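3. Build and Recording Procedure

3.1 Workspace

The Urnari station was assembled in the Skadside shared workshop over 3 weeks in March. The station had to fit inside a single member bay and be taken down without tools by one person. These limits ruled out an overhead gantry and a fixed arm. The work surface is a flat white board on a low platform between two metal rails. Dark curtains hang on both sides. Early trials without curtains gave uneven backgrounds whenever the neighboring bay had its lights on, and the affected recordings were discarded.

The operator sits at the near edge and holds one gripper in each hand. Each gripper carries a triangular metal plate with punched round holes, to which sensors can be bolted in more than one position. Cables leave from the back of the grip. Several routings were tried; a loop of slack at the wrist gave the fewest snags. Objects for the pouch task are a clear open-topped tub and a flexible spouted pouch, both set on the board within reach of either hand. 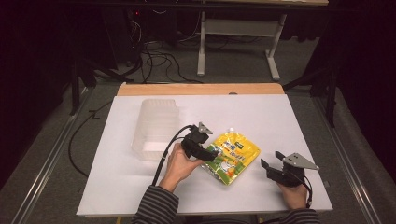
3.2 Gripper Fingers

The fingers were drawn by Roussel and went through 5 revisions. Revision 1 used a single curved part per finger. It flexed at the root under load and could not be repaired when the contact face wore down. From revision 2 onward the finger was split into an arm and a separate rectangular pad block. The pad is held by screws and can be changed between sessions.

Revision 3 added threaded inserts in the rounded top of each arm. The earlier version relied on screws driven straight into the part, and the holes stripped after repeated pad changes. Revisions 4 and 5 changed only the angle of the pads and the distance between them when open.

A camera on the gripper looks out over both fingers. Its mount was adjusted until the two pads stayed in view with the jaws open and the surface between them was not blocked. We regard this as more useful than a wider view, as most failed grasps in our trials were decided in the last stretch before contact.

3.3 Choice of Object

The pouch was selected after rigid boxes proved too easy. Its film creases under light pressure, and the glossy surface produces glare that moves with the viewpoint. The spout and cap give a stiff feature at one corner of an otherwise soft body. Operators differed on where to grasp. Chauvin preferred the spout, while Roussel approached from the long edge. Both strategies were kept in the data and labeled separately.
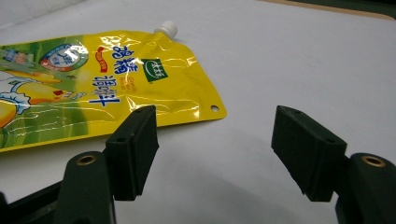
Figure 2. Gripper camera view with the fingers open and the spouted pouch lying flat.

3.4 Sessions

A total of 607 recordings were made with revision 5 fingers. Of these, 54 were removed for dropped frames or a cable fault in one gripper. Pads were checked before each session and replaced in pairs. The object was set down again by hand between recordings, with no template, so that its angle on the board varied. The Melen logging script stored both gripper streams against a common clock, and the offset was measured at the start of every session.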